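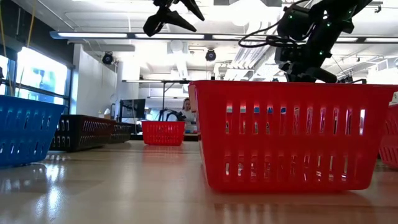 Basket sorting table, Plultov method, red, blue and black baskets

Is the 89 percent figure in the Plultov write-up believable?

I read the Plultov report over lunch and I can't make the headline number add up. They say a policy trained on 2371 demonstrations picks a plastic basket by its rim and sets it down in the right place 89 percent of the time. The test section mentions 19 layouts and never says how many tries each one got. Also, the tabletop is shiny enough to throw reflections of the baskets, and there are big windows on one side. Were the tests run in the same light as the training? Has anyone here tried to repeat it?

Posted by brarncombe_bench

We tried in June with the released weights. Matte table, blinds down, our own baskets. It did much worse, mostly missing the rim and closing on a slot in the side wall. To be fair, our gripper fingers are blunter than theirs, so I wouldn't call it a clean comparison. What bothers me more is the appendix: a basket dropped and picked up again still scores as a success. Ask for the per-layout results before you spend money on this. I wrote to them twice and got 2 spreadsheets with the same totals and no breakdown.

Posted by Akolgo

89 is pretty good for robots, the Brotmont one got less I think. Not sure what the problem is

Posted by slotted_rim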